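Replanning less often

12 July 2023 — by the author of the Strand notes

Posted in: Planning, Tooling

I spent most of this week on the part of Strand that decides when to throw a plan away. Strand is the task planner I maintain. It sits on top of Flosto, which does perception, and it sends arm goals to a controller called Zidgate. The test task is moving plates between a sink rack and a dishwasher.

The old rule was simple. Any time Flosto changed its estimate of a plate pose by more than 3 mm, Strand dropped the current plan and asked for a new one. On matte objects that was fine. On white plates next to a steel sink it was a mess. I went through one log and found 732 replans in a single session, nearly all of them from a plate that had not been touched.

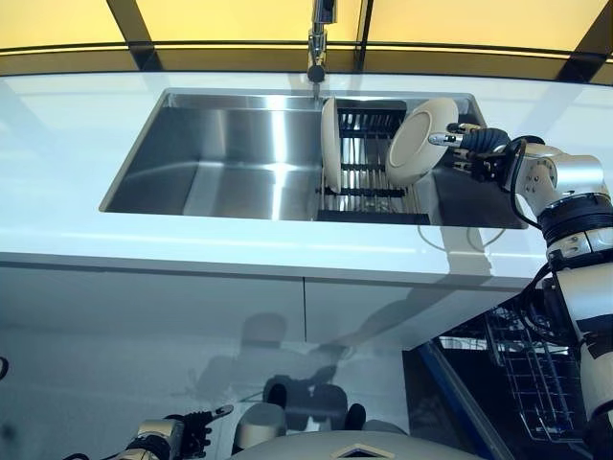 The pose jitter comes mostly from the rim. Flosto fits an ellipse to it, and when a plate is close to edge-on the fit has two answers that are almost equally good. It flips between them. Each flip looked like motion to the planner.

I tried a low-pass filter first and took it out again. It hid the flips but also added lag, and the fingers closed late. What I have now keeps both hypotheses for 300 ms and only reports a change if one of them wins for the whole window. Strand still gets a fresh pose every cycle, it just gets the same branch of the answer.

The second change is in the controller. Zidgate used to check the arms against the base with one big box around the whole body. That was quick to write and it ruled out a lot of low poses that are fine. I replaced the box with a set of capsules, one group for the shell and one for each wheel.

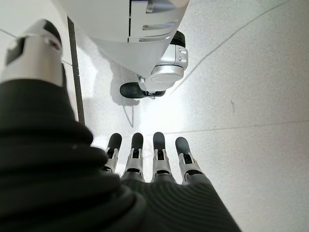

3 min read

The capsule model costs more per query, so I cache distances for any link that has not moved since the last check. The cache key was wrong for a day — I left the base pose out of it — and the numbers from that day are in the bin.

Next is the dishwasher rack. The wires are thin and Flosto drops them from the depth map, so Strand treats the rack as a known model and lines it up from the outer edges. Good enough for choosing a slot, not for pushing a plate into one. I want a contact check there before the fingers open. 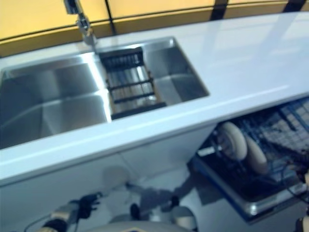

Two plates upright in the dishwasher rack.

The changes are on the main branch of Privik, tagged as build 3690. If you use your own config, the old replan threshold is ignored now and you will get a warning at startup. I have not written the migration notes yet.

Contact | © 2023 Strand notes | Back to top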